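Pre-show safety inspection, touring dance production
Venue: Merkeck Theatre, main stage
Visiting company: Flevard Dance
Date: 2020-02-22

1. Stage floor, sprung section. PASS, with comment.
Company says the floor "was fine in November". It has been danced on in steel taps since then. Two boards downstage left lift under the heel. Screw down before the half.

2. Portable tap boards. FAIL.
12 boards supplied, 4 with split edges. Tape is not a repair. I was told the tape has held for the whole tour, and I'd like to see that in writing.

3. Water effect in second half. NOT ACCEPTED YET.
The drain mat is said to catch everything. The front row gets ponchos, so I have my doubts. Mop crew to be named on the call sheet.

4. Overhead rig and flying points. PASS.
Certificates from Urquijo Rigging seen and in date. Load plate on bar 5 unreadable, replace.

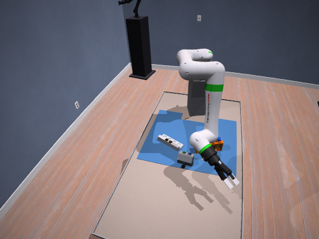
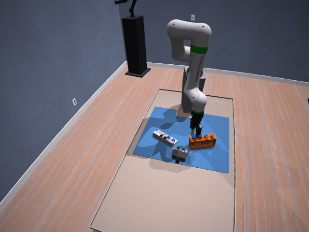
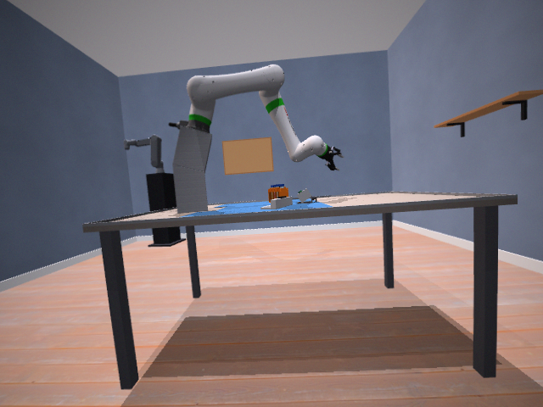
Robot arm on its grey pedestal, wood plank floor, all three views. Computer renders.

5. Fire exits and aisles. PASS, with comment.
Stage left exit clear when I walked it. It was also clear last time, until the merchandise table arrived. Will look again at the interval.

6. Capacity. PASS.
House licensed for 1000. The Britow box office sheet agrees. Standing places at the back are not to be "found" on the night.

7. Sound levels. OPEN.
Floor mics make the taps much louder than the company's paperwork suggests. Reading to be taken during the finale, not the opening number.

8. Haze and strobe notices. FAIL.
One notice, behind a plant. Put up more.

Result: may open once items 2, 3 and 8 are put right. A promise to do it later does not count.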